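Town Swaps Late-Night Meetings for Early Ones, Gets Same Meetings

The Ezeani town council voted 4 to 1 this month to start its public meetings at 7 in the morning, ending a long tradition of starting them at 7 in the evening and finishing whenever the last person ran out of things to say about drainage.

The change takes effect in May. It follows a winter in which one session on parking permits ran until ten minutes to 2 a.m., by which point the public gallery held a single resident, and he was asleep.

"I woke up and they were reading the minutes," said Terence Mottram, 60, the resident in question. "I couldn't tell you which minutes."

Council member Salamatu Nwankwo, who proposed the switch, told colleagues that people make better decisions after breakfast than after dinner. She pointed to the parking session, where the council approved 112 permits for a street with room for far fewer cars. The matter was fixed two weeks later, at a meeting that ended at half past midnight.

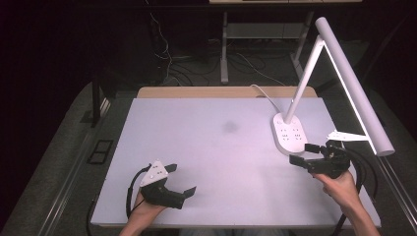

Opposition came from Ludger Engelhardt, who has sat on the council longer than anyone else and cast the only vote against. He argued that working people can't come to a meeting at 7 in the morning. Supporters answered that working people weren't coming at 7 in the evening either. Engelhardt replied that this was their right, and that they ought to be able to go on not coming at a convenient hour.

The debate on shorter meetings took three hours and 10 minutes.

A good part of that went to coffee. The draft plan set aside $1,110 a year for coffee and rolls, to be supplied by the Homulier bakery on Vandidik Street. One member wanted to know if the rolls would be buttered. Another asked if the council could take bids. There was a motion to strike the word "rolls" and put in "light refreshments," which passed, and then a motion to define light refreshments, which did not.

Kelechi Effiong, who runs Homulier, sat through all of it in the second row. She said afterward that she starts baking at 3 in the morning and was looking forward to going straight to work.

Under the new rules each speaker gets 2 minutes, down from five, and the meeting must close by 9:30. Anything left over moves to the next session. Town clerk Kgomotso Swanepoel has already begun a list of leftover items, and the new schedule hasn't started yet. At the top is the Plikier footbridge, which has been due for a coat of paint through three mayors. The council agrees that it should be painted. It has not agreed on green.

Residents who want to speak will have to sign up with the clerk's office by noon the day before. Written comments will still be accepted, and Swanepoel asked that they be kept to one page. The longest she received last year was 60 pages and concerned a hedge.

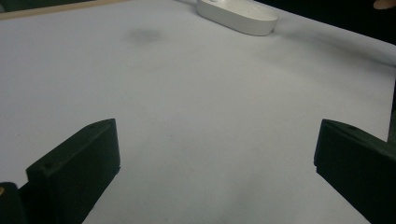 A plain white surface, seen close up.

The morning schedule is on trial until the end of the year, when the council will hold a public hearing on whether to keep it. Members have yet to settle on a time for the hearing. Engelhardt has suggested the evening.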